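Search this forum
Search term
Go
Advanced search

Route 2 lane closure at the Brelcombe exit

mudflap_ray
Does anyone know how long they plan to keep the right lane closed at the Brelcombe exit? I drive it both ways and it has been down to one lane since the truck went into the barrier. The truck was gone by the next morning. The cones are still there and I have not seen a crew working on it once.

tollgate_annie
The barrier section has to be replaced before they can open the lane. My brother-in-law works for the county and he said the posts were pushed back along 200 feet of it. They can't leave a gap there because of the drop to the creek.

mudflap_ray
I get that. What I don't get is the lane being closed all the way back to the gas station. That's a mile before the damage.

o_khumalo
They need the distance to merge people. If you start the cones close to the damage, drivers fly up to the end and cut in, and then you have another crash. I used to do traffic control for Flasard. The taper length comes from the speed limit. It does look like too much when there's no crew out, I'll give you that.

Pete in Toledo
I don't buy the taper thing. We had the same type of closure here on the river bridge and the cones started a few hundred yards back. Traffic moved fine.

o_khumalo
What was the speed limit on the bridge?

Pete in Toledo
35.

o_khumalo
Route 2 is 55 there. That's the difference.

Pete in Toledo
Fine, but a mile? You could land a plane in that.

gravelroad
The evening backup is the real problem. I left work at 5:10 and got to the exit at 5:50. It normally takes me 12 minutes. People are using the shoulder to get to the exit early and then blocking everyone who is trying to merge the right way.

tollgate_annie
The shoulder driving is going to get somebody killed. I saw an ambulance stuck behind two cars that had gone up the shoulder and had no place to go. They had to wait for a pickup to squeeze over and let them in.

Zanele Sithole
I was in the car behind the truck when it happened, so I can clear up a couple of things I've seen posted in the other thread. He was not speeding. He was in the right lane and a silver sedan came off the on-ramp and did not yield. He moved over to avoid it, came back too far, and went into the barrier. The sedan kept going. I gave a statement to the trooper and so did the man who stopped behind me. The driver was able to walk to the ambulance. That's all I know about his condition.

mudflap_ray
Thanks for posting that. The other thread had him asleep at the wheel.

Zanele Sithole
He was not asleep. He used his horn before he moved over.

gravelroad
Did anyone get a plate on the sedan?

Zanele Sithole
I didn't. I was looking at the truck.
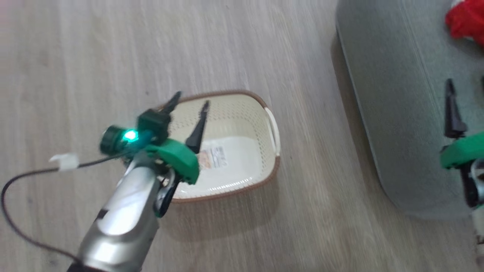 3 min read

lowbeam
That on-ramp has been bad for years. It's short, it's uphill, and you can't see who is coming until you are nearly on the highway. I know three people who have had close calls there. They should put in a proper merge lane while they have everything closed anyway.

o_khumalo
Won't happen as part of this job. Replacing the barrier is a repair and it comes out of the maintenance budget. A longer merge lane means a survey and probably buying a strip of land from the feed store. It would be years even if they agreed to it tomorrow.

lowbeam
Then put up a yield sign people can see. The one that's there is behind a tree from June on.

tollgate_annie
You can report the tree on the county road form. I did it for the one on Rultska Road and they trimmed it in 2 weeks.

Pete in Toledo
A sign won't help. The person in that sedan wasn't going to yield for a sign. Lower the limit through there to 45 and you fix the ramp and the backup both.

gravelroad
Lowering the limit doesn't fix a backup -- nobody is doing 45 in it now. We're doing 5.

Pete in Toledo
I meant after it reopens.

o_khumalo
45 would help at the ramp. I'd support that. You would need somebody out there enforcing it for the first few months or it won't change anything.

mudflap_ray
Update for anyone using this road. I called the highway office this morning. The woman I spoke to said the new rail is on order and they expect the lane to be open by the end of September. She said the crew can't start until all the posts are delivered, so that explains why I haven't seen anyone. I asked about the shoulder driving and she said to call the state police for that.

tollgate_annie
End of September is better than I expected.

gravelroad
It's worse than I expected. I'm going to start taking the old mill road. It adds 6 miles but at least it moves.

lowbeam
Please don't post that here, I live on it. We already have people coming through at twice the limit.

gravelroad
I'll go slow.

Zanele Sithole
If anyone here was on the ramp or the overpass at the time and saw the sedan, please call the state police and mention the truck crash at the Brelcombe exit. It was 7:20 in the morning. The trooper told me they only had the two statements, mine and the other driver's, and neither of us got the plate. A dash cam would help even if it only shows part of the car.

mudflap_ray
I'll put that in the other thread too.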